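Part One: The Basket

Refilwe Oosthuizen came back from the clinic at 6:40 in the evening and found her brother-in-law's washing still on the counter. Themba had left for Cladero that morning with one bag and said he would send for the rest. He had said the same thing when he left Oltoten.

She put her keys in the dish and stood there with her coat on. The rent was 1,370 a month and he had paid his half twice since October. She had not asked him for the other months. Her husband would have asked, but her husband had been dead for three years, and Themba was the only person left who laughed the way he did.

The phone rang. It was Samran from downstairs, wanting to know if the water was off again.

"It's on," she said. "Themba's gone."

"For good?"

"He left his clothes."

"Then not for good," Samran said, and hung up to run his bath.

She went back to the basket. The white one was on top, folded, with the black patch and the gold emblem facing up. At the near side was white cloth with the blue leaves, and under that something dark pink that she did not remember him ever wearing. He had folded everything himself. In two years she had never seen him fold a shirt. 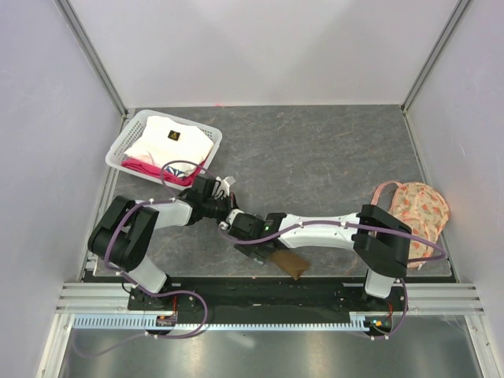 Part Two: The Letter

It came to the building with the wrong apartment number on it, and Samran brought it up. The envelope was from a shipping office in Cladero. Inside was a money order for 1,667 and half a sheet of paper.

"That's more than he owed," Samran said, reading over her arm.

"I know what he owed."

The note said he had a room with a window and a job on the night shift. It said she could give the clothes away -- all but the one with the patch, which had been his brother's.

Refilwe read it again at the table. Then she took the white one out of the basket and hung it in the hall, next to her coat.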